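Ute Hagedorn
1 March 2018

Thread on location codes for small warehouses. I have renumbered Drotlow twice now and would like the second time to be the last. Mostly notes to myself, but a few people asked.

Scope: hand-picked stock, single storey, 3,000 locations after the rebuild. If you have cranes or carousels, the supplier has already decided most of this for you.

A location code is an address. It should say where to walk and nothing else. Our first scheme had the product family in the code (F for fixings, S for seals). Then the seals moved and the S stayed.

Same objection to putting the supplier in the code, or the pick speed, or the temperature class. All of these are attributes of the location or of the stock. They belong in fields of their own, where they can be changed without a label printer.

Format we ended up with: aisle, bay, level, position. Two digits, two digits, one letter, one digit. 07-14-C-2. The separators are printed on the label but not stored and not encoded in the barcode.

Fixed width throughout, with leading zeros. Without them 7-2 and 72 both get keyed as 72 sooner or later, and text sorting puts aisle 10 between 1 and 2. Two digits for aisles even if you only have a few.

Level is a letter so that it cannot be confused with the bay when read aloud. A is the floor. Start from the floor and go up, so that adding a beam at the top doesn't rename everything beneath it.

Letters left out: I, O, Q, S, Z. We only use A to F, so this cost us nothing, but write it into the rule now.
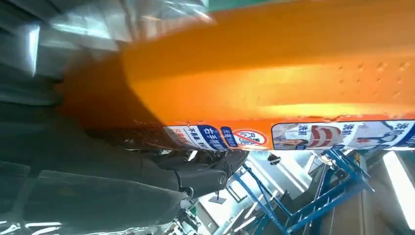 Bay numbers. Two usual choices: run consecutively down one side and back up the other, or odd on the left and even on the right. We use odd and even. A picker at bay 13 can see bay 14 across the aisle without working anything out.

The snag with odd and even is that the bays have to line up. Ours don't at the Prornmont end, where one side has a fire door and the other does not. The numbers the door would have had are simply not used. Leave the gap. Do not close it up.

Left and right need a fixed point of view. Write it down: "facing away from goods in". Otherwise each person takes left from wherever they happened to enter, and position 1 ends up at both ends of the shelf.

Leave gaps between aisles too. We number in ones within a zone, but each zone starts at a fresh ten. Zone two starts at 20 although zone one finishes at 14.

Barcode versus reading by eye: both on every label, same string, same order. If the scanner text and the printed text differ in any way, including the order of the parts, somebody will type what is printed and get an error.

Old stock system (Brandes, the version before this one) capped the location table at 1,024 rows. We got round it by making some locations stand for a whole bay. Cycle counting a whole bay takes as long as you would think.

Removing the cap was a paid upgrade and it was still cheaper than another year of bay-level counts. If you are choosing software, ask for the limit in writing, for the table and for the length of the code.

Check digits. Octavio Insaurralde argued for these and he was right. Each location carries two random digits on the label that are not part of the code. The picker reads them back to confirm. You cannot get them from memory of the address.

Random is the important word. Our first set was worked out from the code by a formula, and after a month the regular pickers had worked out the formula as well. The second set came from a shuffled list.

Change them from time to time. We do it in July with the annual shelf check, one zone per evening shift.

Label position. On the beam, directly under the location it names, is clearest for the lower levels. For the high levels we put the whole stack of labels at eye height with arrows. Pick one arrow rule for beams and apply it everywhere.

Ours: no arrow means the location above the label. Arrow down means the location below it. There are 172 arrow labels on site, and each was checked by two people walking the aisle with a printed list.

Label material. Paper under tape fails at the corners. Polyester with a permanent adhesive is fine on painted beams if the beam has been wiped first. Magnetic holders are good while you are still arguing about the layout, and a nuisance afterwards.

Quote from Gresham for the full set was reasonable, with one catch: they print in the order of the file you send. Sort by walking route before sending, odd bays then even bays. We didn't, and sorted rolls on a bench for two days.
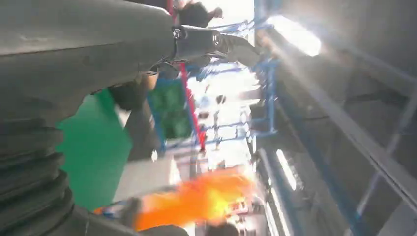
Colour as a zone marker is worth having as long as the code works without it. Choose a few strong ones and space them well apart. A red pole across blue metal racking with a bright green panel behind can still be told apart through heavy blur, and a person walking past at pace needs that much contrast. Pale tints of the same three would be useless.

Two warnings on colour. Red and green are a poor pair for a fair number of people, so never let the difference between those two carry the only piece of information. And buy the coloured stock in one order, as the next batch won't match.

We print the zone number on the coloured patch in black or white, whichever reads better against it. White on yellow was tried. It was replaced.

Temporary locations. Goods in, quarantine, returns, the trolley somebody is holding. All of these need codes in the same format or the scanners will refuse them. We reserve aisles 90 to 99. No physical aisle may ever use a number in that range.

Quarantine gets its own code per shelf. A single code called QUAR with everything booked to it is a bin with a login.

Renaming. Never reuse a retired code within a year. Old pick notes, saved reports and people's memories all outlive the shelf. Mark it closed in the table and keep the row.

If you have to renumber a live warehouse: new labels up first, covered. Freeze movements. Run the mapping from old to new in a test copy and compare quantities. Then uncover, then scan every location once.

The final scan found 35 faults for us. Mostly neighbouring labels swapped on the same beam, plus a short run in aisle 22 where a roll had been started from the wrong end.

Keep the mapping file. Accounts will ask for it at stocktake, and again when someone finds a delivery note with the old address on it.

Questions I've had by message, answered together:

Should positions be marked when a shelf holds only one thing? Yes, position 1. A blank last digit breaks the fixed width.

Could you use a grid reference, as on a map? You can. It is good for finding things from a plan and bad for walking, as the order of the codes doesn't follow the aisles.

What about pallets in the middle of the floor? Paint the outline and give it a code. If it hasn't got a code, stock shouldn't be there.

Does the picker's walking order have to match the code order? No. Keep a separate sequence field. Ours snakes through the aisles and skips level E and above, which need the truck.

Mixed stock in one position: we allow two lines at most, and only if the packs differ visibly in size. Others allow none. Ours is a space problem and I don't recommend it.

The spreadsheet that generates codes, check digits and sequence numbers is tidy enough to share. Send me a message and say which label size you use, as the print sheet is set up for ours.

Next thread will be on counting tolerances, once the Drotlow figures are in.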